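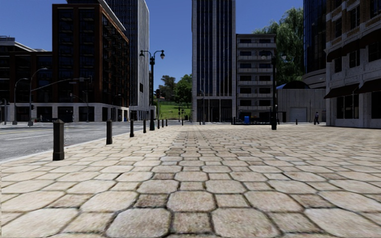 7th May – joints, sand and drainage

Second full day on the courtyard at the Vollholm units. Overcast, light wind, no rain until late afternoon. Kneepads have gone at the left strap and I have taped them.

Lifted the remaining pavers along the north wall, where the surface had been dropping since last winter. The bedding sand underneath had washed out to a thin grey layer and the base below it was soft for the width of a shovel. Cause is the downpipe. It discharges straight onto the paving at the corner and the water has been finding the same joint every time. Whoever laid it had topped up the low spot with extra sand at least once, going by the two colours. That buys a season at best.

Dug the soft section out to firm ground and brought it back up with crushed rock in 2 layers, each one compacted before the next went on. Hired plate is heavier than my old one and harder to turn near the wall. Used the hand tamper for the last bit. Checked fall with the long level and a packer taped to one end: water will now run away from the wall toward the grate. Before today it ran the other way over most of that side.

Irregular stone is slow work. With rectangular units a mistake shows up straight away as a line that wanders. With random shapes the error hides in the joint widths, and by the time it is obvious there is a gap that wants half a stone. I marked each paver in chalk as it came up and laid them out on the grass in the same order, which saved most of the trouble. Four had cracked through and were replaced from the spare stack. The new ones are a shade paler than their neighbours. They should darken with weather, and I have told the owners so.

Jointing sand is the Melico, item 881 in their list. It sweeps in well when dry and is hopeless when the least bit damp, so the bags stay in the van overnight. The Dotano is cheaper and I used it on the path in the lane, but it has already started to lift near the gate and I won't order it again. Sjöberg sent a sample bag of a coarser grade. Haven't opened it.

Rain came in before the last strip could be swept. Covered it with the blue tarp, weighted along both sides, and packed up. If the joints have taken water I will have to leave them open until they dry, then brush out and refill.

Still to do:
Extend the downpipe to the grate, below the surface.
Recut the edge course by the step. Present cut is 7 mm short.
Return plate compactor before noon or pay another day.
Price the rear path for June. Same stone, same colour mix if the yard still has it.

Right wrist sore from the tamper. Tea late. Fuel receipt is in the door pocket.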